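Visit to the gripper lab at Millier

In June I visited the lab of Millier together with Mairéad Ní Chonaill. We wanted to compare two grippers, Bakia and Jetia, before our own purchase. Rozália Kadlec received us at the door and gave us 38 minutes at the table.

Small light containers are difficult for both models – the fingers must close softly. The two arms work face to face, with an orange tray for the parts.
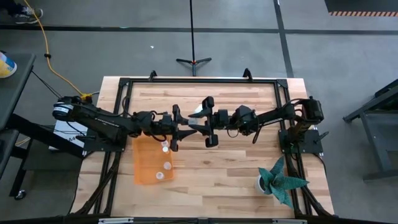 Second table time, after coffee

Rozália let us change the closing force by ourselves. I preferred Jetia for its quiet motor. Mairéad preferred Bakia, and we did not agree until the train. I also noted that containers lying on their sides are a good test for any gripper.

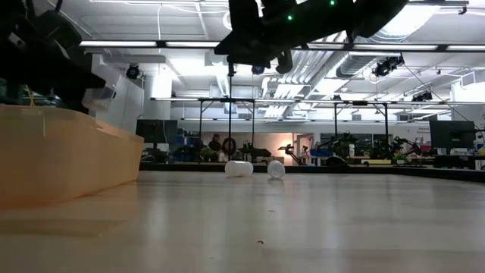
Can a visitor bring his own parts for testing?

Small parts are welcome, but you must write to Rozália before you come.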